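Drawer unit, white - lower drawer binding
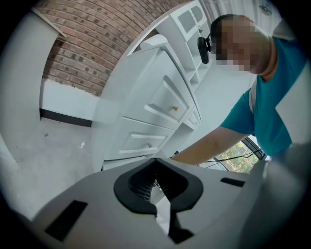
Lurkero
November 23, 2002
The lower drawer binds when it is loaded past 3 kg. The upper one, same runners, is fine. Both are side-hung on timber. I have waxed the runners and the fault is unchanged. Gap at the left is 2 mm, at the right nil.

Zonden
Unequal gap means the carcass is out of square. Measure the diagonals before touching the drawer.

Lurkero
Diagonals differ by 3 mm. Floor is level.

Busmont
3 mm is nothing on a unit that size. More likely paint. Two coats on the drawer sides will close up any clearance. Sand back to bare wood and wax again.

Zonden
Disagree. Paint would bind it empty as well. It only binds under load, so the bottom panel is sagging and catching the rail. Put a straight edge across the underside.

Loureiro
Also check where you pull. One knob set off to the right racks the drawer every time. I moved mine to the middle in August and had no more trouble.

Busmont
The upper drawer has its knob near the right end too and it runs. So no.

Loureiro
What is in the upper one?

Lurkero
Tea towels. Straight edge shows the bottom panel down 2 mm at the middle. Will fit a batten - 13 mm pine, glued - and report back.

Zonden
Glue and pin. Glue on its own let go on mine.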